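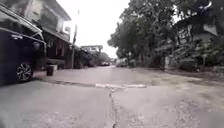
Gimau wrote under my last post that a sidewalk robot is a toy until it can handle a street with bad pavement and cars parked along it. Fair enough! So I took the Willoleck kit out on exactly that kind of street.

The kit is a small four-wheel base with a camera and a route app, and I paid $290 for it used (new ones cost a lot more). Setup took me 20 minutes, most of it waiting on the app to update. You drive the route once with your phone, save it, and then it's supposed to repeat it alone.

Steering is the part I like best. It makes small, calm corrections and doesn't twitch at every line in the pavement the way my old one did. Parked cars are a different story - the default clearance setting is way too shy, and on a narrow road
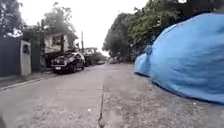 that means a lot of stopping to think. I turned it down two notches and was much happier. The view is also really low, so don't expect to see far past a parked car on your phone.

My other gripe is the manual. Clearance is buried in a menu called "Comfort" - why? Still, at the used price I'd buy it again.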